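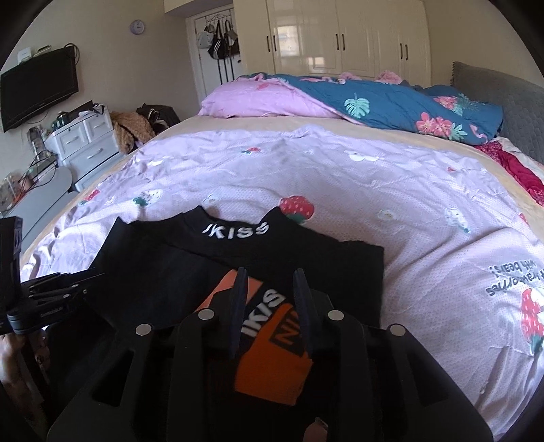 Black T-shirt on a strawberry-print sheet, laid out flat.

Home Services Price List About Us Contact

Morville > Company > About Us

Dradex is a laundry and folding service in Morville. We wash, dry, fold and put away clothes and bedding for households in town and out along the Crenshaw road. Lina Sfeir started the business in 2000 with 2 washers in a rented garage. There are 13 of us now, and we look after 600 homes.

Most of our work is everyday clothing. T-shirts make up the biggest share, and we fold them all the same way: flat on the bed or table, neck at the far end, sleeves out to the sides and smoothed before anything is turned in. Shirts with a printed front are folded with the print facing up, so you can find the one you want in the drawer. Dark shirts are washed inside out in cold water.

You can drop off your bags at the counter or book a home visit. On a home visit we fold in your bedroom, on your own bed, and put things where you tell us. Sheets are changed on request. Please leave the clean set out.

In March we took over the customers of Famel, the former dry cleaner on the square. Famel tickets are still good at our counter. We do not dry clean leather or wedding gowns.

Our counter is open six days a week and closed on Sunday. New customers fill out one form, which covers detergent, allergies and how you like your shirts folded.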